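Search this site
Type and hit enter

The Woman Who Runs the Night Bakery at Flanagan

I got to Flanagan at ten past three in the morning, which I thought was heroic until I found out the baker had been there since midnight. She let me in through the side door, handed me an apron and told me to stand by the sink and not touch the rye. So that's where I did most of this interview, next to the sink, with a mug of very strong tea.

If you live anywhere near Sevum you've eaten her bread, even if you didn't know it. She bakes for the shop, for the Clolau cafe down the hill, and on Wednesday for the school lunches as well. I'd been wanting to talk to her for ages (I'm a regular, and not an impartial one).

I asked how she got into it. "By being broke," she said, and laughed. "I was waiting tables and the old owner needed somebody who could lift flour sacks. I could lift flour sacks. I didn't know a thing about dough, and for the first year I mostly swept."

These days she turns out 300 loaves on a normal night and some 800 in the week before Christmas. December, she says, is a month she remembers mainly as a smell. "Cinnamon and wet coats. I don't eat a cinnamon roll until March."

We talked for a while about the starter, which she inherited with the job. I was hoping for a romantic story, a crock carried over the mountains or something. "It lives in a plastic tub," she told me. "People want it to be a hundred years old. I killed it once, my second winter, and had to go and beg some back from a customer who'd taken a jar home. So how old is it? You tell me."

She shaped loaves the whole time we talked, and she never once looked down at her hands. I tried one. It came out like a slipper. She put it on the tray with the others anyway, which I thought was very decent of her!

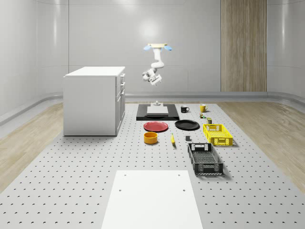 What she'd change

I wondered if she ever got tired of the hours. She took a while over that one. "The hours are fine. It's the afternoons that get you - everybody's awake and doing things and you're lying there with a pillow on your head." Her kids are grown now, but when they were small she'd get home just in time to make breakfast, walk them to school and fall asleep on the couch with her shoes on.

What she would change is the oven. It's a Skoker, older than she is, and the left side runs hot. She turns every tray halfway through and has done so for so long that she turns her casseroles at home too. "My husband says, why are you spinning the lasagna? I don't know! I have to."

Her advice for people baking at home was short. Use more water than you think, buy a scale, and leave the thing alone while it cools. "They cut it hot. They all cut it hot and then they come in and tell me it's gummy."

By six the shelves out front were full and there was already a man knocking on the glass. She gave me my slipper loaf in a paper bag, and I ate half of it in the car with the heater on. I'm sorry to say I didn't let it cool.

Recent posts
Two hours with the Sevum piano tuner
Why I gave up on tomatoes
Lunch at Clolau, and a talk about soup
A beekeeper answers my silly questions
The last shoe repair shop on the hill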